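Chapter 7
Rules Before Motion: Writing a Safety and Practice Code for Household Robots

What you will learn in this chapter

How a practice code differs from a published standard
How to write a rule that a test can check
Why simulated rooms come before real ones in a review plan
How to keep a record that another team can use

Think back to the first time you cooked in somebody else's kitchen. You opened the wrong drawers, you bumped a hip on a counter that stuck out farther than yours does at home, and you asked before using the good knife. You were following a whole set of rules, most of them never written down. A household robot has none of that background. Every bit of good manners it shows has to be put there by someone, and in this chapter that someone is you!

We will follow one case all the way through. Oso is a two-armed household robot used in the Tornasside teaching course, and Irken is the simulated house where its code of practice is tested. The Oso code began as a single page. It now has 179 rules, and students change it every year. We think it is one of the most enjoyable documents in the whole field to argue about, and we hope you will argue with it too.
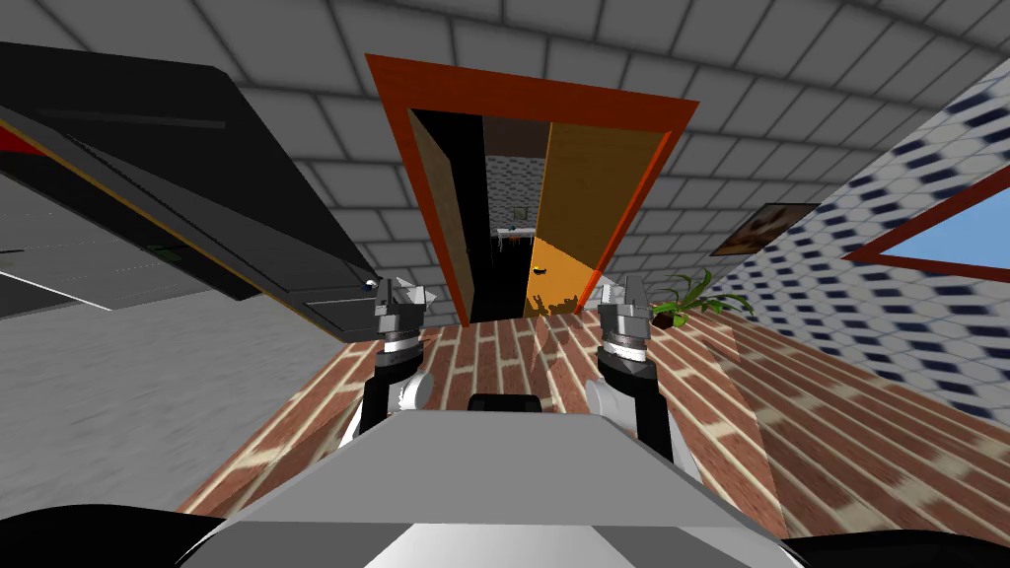 Figure 7.1 Both grippers raised and open, facing a doorway in the simulated house.

7.1 Standards, codes, and habits

A standard is an agreement between many parties. It is slow to write and slow to change, and that slowness is part of its value: a builder in one city and a buyer in another can both rely on the same words. A code of practice is smaller. It belongs to one group and one kind of machine, and it can be changed as soon as the group learns something new. A habit is smaller still. It lives in one person's hands, and it leaves when that person changes jobs.

Much of the work in this chapter consists of turning habits into code. Suppose an experienced operator always slows the arms near a door. Ask her why and she may give you three reasons, one of which she has never said aloud before. Write all three down. The rule in the Oso code that grew out of this kind of conversation is short:

Rule 14. Before the base crosses a doorway, both arms shall be inside the width of the body, and the path through the opening shall be checked again from the spot where the base is standing.

Notice the word "again." A path planned from across the room is a guess about a door that may have moved. Notice "shall," too. In a code, "shall" marks a requirement, "should" marks a recommendation, and "may" gives permission. Mixing them up is the most common fault in student drafts, and the easiest to fix.

7.2 Rules that can be tested

Now for the fun part. A rule is only as good as the test that goes with it. "The robot should be careful near furniture" is a kind wish, and you could never fail a robot on it. Compare this version from the Fairweather revision of the Oso code:

Rule 31. When a finger is within 10 centimeters of a fixed surface and the task doesn't call for contact, hand speed shall stay under the slow limit.

You can test that. You need a distance, a speed, and a statement of the task, and all three can be saved from a run in Irken. Each rule in the code has a matching test, and each test is run 100 times with the starting position changed a little every time. The May review of the code drew on 3,155 saved runs, and students read the failures with real delight, as failures are where the new rules come from. 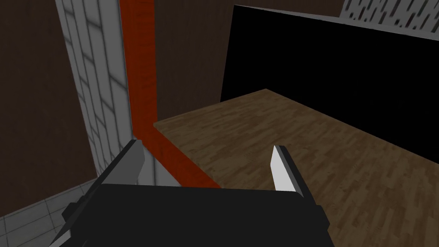

Clearance rules have to say which part of the machine they measure from. Many first drafts use the center of the hand, and that works nicely in open space. Near a corner it falls apart. With the fingers spread wide over the place where a wooden surface, a reddish strip, and a tiled panel come together, as in the view from the hand here, the center of the gap says very little about how close either finger is to anything. The Oso code measures from the nearest point on the hand, fingers included, and it repeats this in every rule that uses a distance. That makes for dull reading. It also means that a person who looks up a single rule in a hurry will read it correctly.

7.3 Working through a close approach

Use the steps below whenever you review a run in which the hand comes near a fixed part of the room. Work in pairs if you can. One partner reads the rule aloud while the other looks at the record.

Step 1. Write down the task in one sentence. If you need two, split the run into two parts and review them separately.

Step 2. List the rules that apply. Start with distance and speed, then look for rules about the particular surface, such as glass or a hinged panel.

Step 3. Find the moment of least clearance. Check it in the saved distances before you trust the camera view. A finger can look as if it is almost touching an edge when the view is steep, and the numbers may tell a different story.

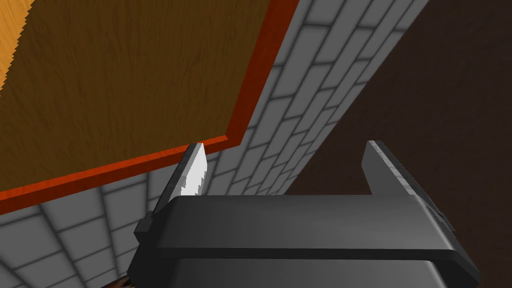
Step 4. Compare the saved values with the limit in each rule. Mark each rule as met, not met, or can't be decided.

Step 5. For every "can't be decided," propose a change to the rule or to the record. These are the most useful results of the whole review, so give them plenty of time.

Step 6. Sign the sheet and trade it with another pair. If they reach a different result from the same record, take the rule back to Section 7.2 and rewrite it together.

Before you go on

Choose three rules you follow in your own kitchen without thinking. Write each one using "shall," "should," or "may," and describe a test for it. Keep your page handy. You will need it in Section 7.4, where we sort rules by the harm they prevent.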